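Cladcombe Robot Teaching Group
Minutes of the meeting held on 9 August 2020

1. Minutes of the last meeting
Agreed, with one correction: the Pendik session produced 117 runs.

2. Teaching by remote control
The toy task now stands at 913 runs, of which some 60 will need redoing. Most of the faults are late grips. It was agreed that the operator should pause above the toy before closing the fingers – this had been left to choice.

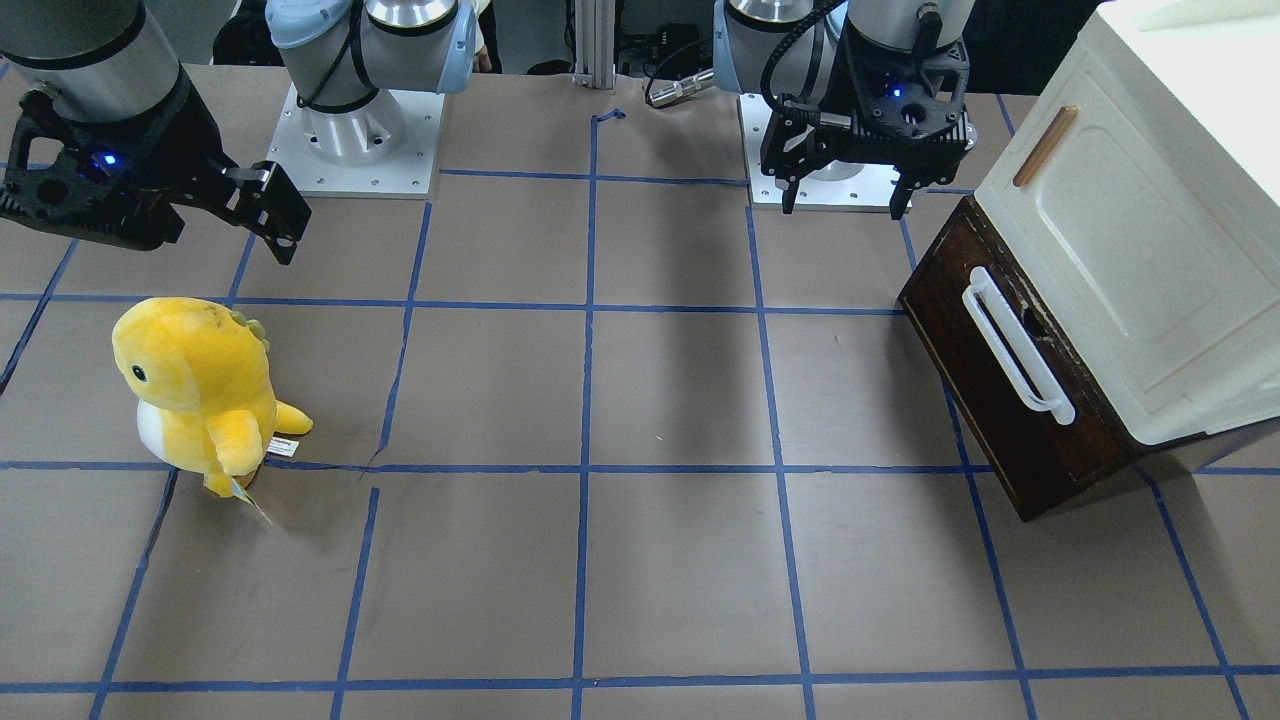 Dinosaur and toy cabinet on the taped grid, with both grippers over the table.

3. Teaching by hand
Guiding the arm by hand is still slower, but new operators find it easier to learn. The Kang notes are to be rewritten in plainer words. Start squares will be drawn by lot before each set. 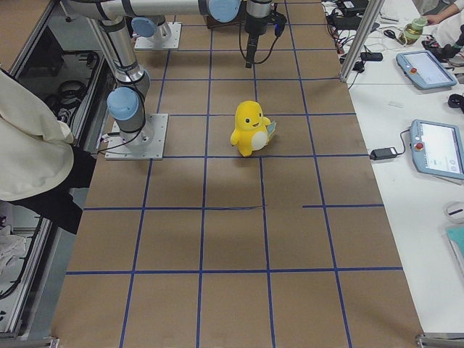
Loose tape is to be pressed down or replaced before a set begins. Operators should write down the start square each time, even when it has not changed.

4. Mamoter trial
Put back to December. A set of 48 runs was agreed, half by hand and half by remote control.

5. Any other business
None.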